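Questions we often get about renting a garden plot in Orthorpe

How do I get a plot?

You write your name on the list in the office in Hiltisbridge, or you send us an email. We have 14 plots on the Sawatzky side and 9 by the river. When one becomes free, we call the next person on the list. Please answer within 8 days, otherwise we go on to the next name.

How much must I pay?

The rent is paid one time a year, in July. Water is included. The key for the gate needs a small deposit, and you receive it back when you return the key.

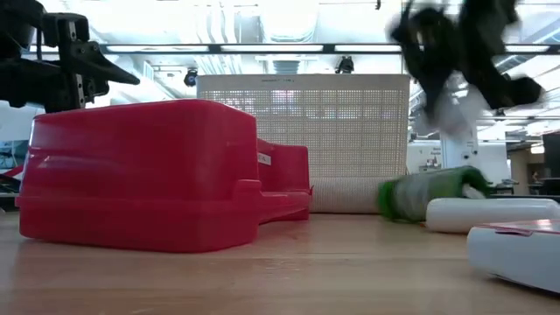
If you move away in the middle of the year, we do not give back the rent, but you may pass the plot to the next person on the list and agree with them about the plants. Tell us first, so that we can change the name in the contract.

Can I share with a friend?

Yes. One person signs and is responsible. Many of our gardeners share, and for a first year it is a good idea – a full plot is more work than people expect in the spring.

What may I grow?

Vegetables, flowers, herbs and berry bushes. Trees only if they stay lower than the fence. Mint must be in a pot. We had it free in the ground on the river side and we are still digging it out.

When is the water turned on?

After the last hard frost, and it is turned off again in the fall. The tank holds over 3,000 liters, but in a dry summer it is empty quickly, so please water in the morning or late in the evening.
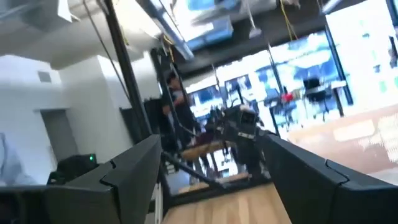 Åsmund Kristiansen writes that evening is better for the beans and worse for the lettuce, because of the slugs, and he would like this to be mentioned. He also asks that people close the tap fully, also when it is stiff.

Can I use spray against insects?

No. Soap water and nets are allowed. If you are not sure about a product, bring the package to the office and we will read it together.

Where do I put weeds and old plants?

In the compost behind the Grironent shed. No potatoes with disease and no roots of bindweed, please. Those go home with you in a closed bag.

Are dogs allowed?

On a leash, on the main path. Not on other people's plots.

Last changed: 2019-12-26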